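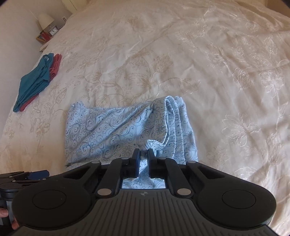

The folding set has now reached 3,821 recorded examples, and I want to tell you how we got to this number and what we still miss. Since February our collectors work in homes with the hand-held grippers, one in each hand, and they fold whatever clothes the household gives them. Iddrisu Sarpong asked for more printed cloth, so you will see many pieces like the light blue one with the scroll and daisy lines, folded on a bedspread which has its own embroidered flowers. Such cloth is difficult for the model. In our last test it often took a line of the print for the edge of a hem, and then it closed the fingers in the wrong place. With plain shirts this mistake was rare.

We have examples from 27 homes, and 18 of them are in Nekport. Naa Dramani is now looking for homes in Lamptey, mostly with smaller beds or only a table to fold on. If you know a family who would like to join, please write to her before Thursday.

Two requests to all collectors. First, please start each recording with the fingers open — Tetteh Yakubu had to remove six good folds last week for this reason only. Second, do not repeat a fold because it looks ugly. A crooked fold with a good correction is useful for us, and we have too few of them.

Percy Zapata is preparing the next training run on the Estari machines. The results for printed cloth will be reported separately from the plain ones, and Etornam Sowah will present both at the monthly call.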